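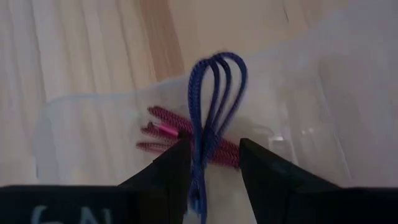 About Lollard Lane Language School

Welcome, and thank you for stopping by to find out a bit about us. We are a small evening and weekend language school, and we teach Spanish, Tagalog, Swahili and English to grown-ups of every age, from students saving up for a year abroad to grandparents who would dearly like to follow what the little ones are saying on the phone.

The school began in March, in a very cold year, with one Spanish class of seven people and a paraffin heater. Renata Retamal had moved here from Chile with her husband's job and found that her neighbours kept asking her for lessons over the garden fence, so in the end she took a room above the old Lollard printworks and put a card in the bakery window. By the summer there was a second class, and Dindo Ignacio, who had come along as a pupil (and was, he'd be the first to tell you, not a very punctual one), offered to teach Tagalog on the nights the room was free. They have run the school together ever since!

We have the whole of the first floor now, with four classrooms, a kitchen that is always busy at half past seven, and a lending library of 1,097 books, magazines and recordings. The library is named after Mrs Khaemba, our first Swahili teacher, who gave us her own shelves when she retired and still comes back every term for the story evening. Do ask to borrow things, even if you've only been to one lesson. We would much prefer a book with tea on it to a book that never goes anywhere.

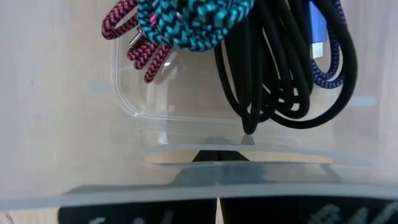
Our way of teaching is quite simple. You will speak from the first evening, you will make plenty of mistakes, and your teacher will let a good many of them go by so that you can get to the end of your sentence. Grammar comes along when you need it, usually in the second half of the lesson after the tea break. Classes are never bigger than ten. Last year 417 people studied with us, and a fair few of them were taking their second or third language, which pleases us more than we can say.

Beginners' courses run for twelve weeks. If you already know some of the language, come in for a chat with one of the teachers and we'll find the group that suits you (there's no test, and the chat is free). We also run the Pulima Fund, set up by a former pupil's family, which pays half the fees for anyone who is out of work or caring for someone at home. The form is one page long and Renata reads every one herself.

Enrolment for the autumn term closes on 16 August 2019. You can sign up at the front desk or by post, and the door is the green one beside the bicycle shop. Ring twice, as the bell is rather faint up on our floor.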